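Email Frequency and Repeat Orders at a Small Online Retailer

Project report, Introduction to Marketing Research
Embla Solheim and Leidy Puma

1. Background

Soriano is an online shop that sells refillable stationery: pens, ink, notebook covers and paper inserts. Most of its revenue comes from customers who have ordered at least once before. The shop spends very little on advertising and relies on an email list built up through its checkout page. Before the project, every customer on the list received the same message once a week, regardless of what they had bought or when.

The owners asked whether weekly mailing was too much. Unsubscribes had been rising slowly, and the open rate had dropped over the spring. We set out to measure whether a lower frequency would change the number of repeat orders over a fixed period.

2. Method

We drew a sample of 1,000 addresses from the list. To be included, an address had to belong to a customer with at least one completed order and no open complaint. Addresses were assigned at random to two groups of equal size. Group A continued to receive the weekly message. Group B received one message every two weeks, made up of the main item from each of the two weekly messages.

The test ran for 12 weeks and ended in June. Messages were sent through Dridar, the mailing tool the shop already used, at 10 a.m. in both groups. Subject lines were written by the shop and were not changed for the test. Discount codes were left out of all messages during the period, so that orders could not be moved forward by a price cut.

Three things were recorded for each address: whether it unsubscribed, whether it opened at least one message, and whether it placed an order. Orders were matched to addresses by the shop, which passed us a file with the names removed. 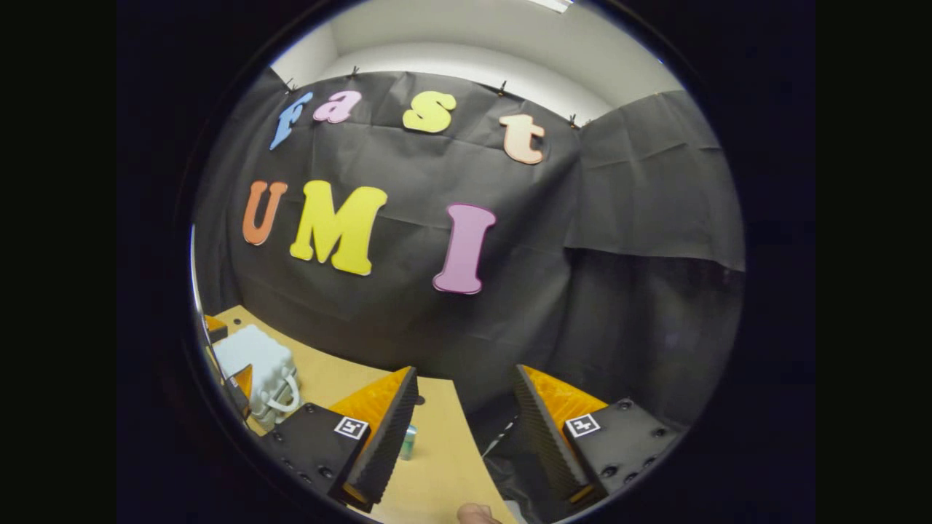
Does sending fewer emails lower the number of repeat orders?

In this test we found no clear sign that it did. The two groups placed nearly the same number of orders, and the small gap between them was well within what random assignment alone could produce.

3. Results

Of the 1,000 addresses, 329 placed at least one order during the test. The split between the groups was close to even, with Group A slightly ahead. A chi-square test did not show a significant difference at the five percent level.

Unsubscribes were lower in Group B. Opens went the same way – a customer in Group B was more likely to open any given message, although Group A had more opens in total simply from receiving twice as many messages.

In all, 477 addresses opened at least one message. Open tracking depends on images being loaded, and some mail programs load them automatically while others block them. We therefore treat opens as a weak measure and base our reading on orders and unsubscribes.

4. Limitations

The sample came from one shop with a loyal customer base, and the result may not carry over to a seller whose customers buy once and leave. The biweekly message was also longer than the weekly one, so frequency and length changed together. A better design would have a third group receiving a short message every two weeks. We did not have enough addresses to add one and keep the groups at a useful size.

Order value was not analyzed. The file gave only the presence or absence of an order – two customers with very different baskets count the same.

5. Recommendation

We suggest that Soriano move the full list to a biweekly message and review unsubscribes after one quarter. The time saved on writing could go into separating new customers from returning ones, which Dridar supports through list tags. Discount codes should be tested separately, after the new schedule has settled.

Related reports
Loyalty Cards and Visit Frequency at Hekard Bakery
Window Displays and Foot Traffic in Clinduvside
Survey Response Rates by Time of Day
Free Shipping Thresholds and Basket Size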